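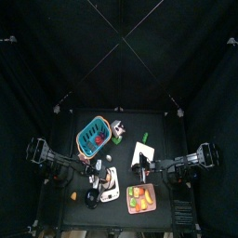
**Handout 3: Queues, and why yours is slower**

Read before the seminar. Bring a pen that works.

Last week we left the customer at the Skadico counter, ticket in hand, 14 people ahead of her. The question was how long she should expect to wait, and most of you divided. Dividing is fine when every customer takes the same time. Then one wants to return a kettle without the box, and the average stops being much comfort.

Two terms to learn:

- *Arrival rate*: how fast people turn up
- *Service rate*: how fast they can be got rid of

When the first creeps up on the second, waits grow much faster than the crowd does. A counter that can serve 600 people a day and gets 500 looks comfortable on paper – the paper has never stood in it at lunchtime.
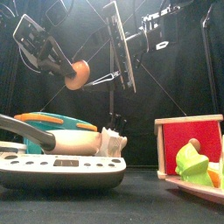 The usual cure is one long line feeding several counters. Tredora switched to this in August and got complaints, mostly that the line looked long. It moved faster than the old ones did. People judge a line by its length, then join the shortest one and resent it.

**For next time**

1. Work out how busy the counter above is, as a fraction.
2. Stand in a real line. Write down when you first thought of switching, and whether you did.
3. Read the Balaskas case, skipping the appendix, as its author should have. 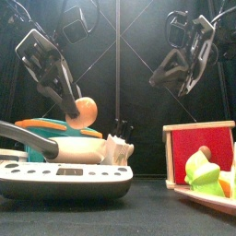 *Fig. 2. An orange ball at the gripper's tip, with a teal toy just below.*

Late work goes in the tray, where it will form a queue.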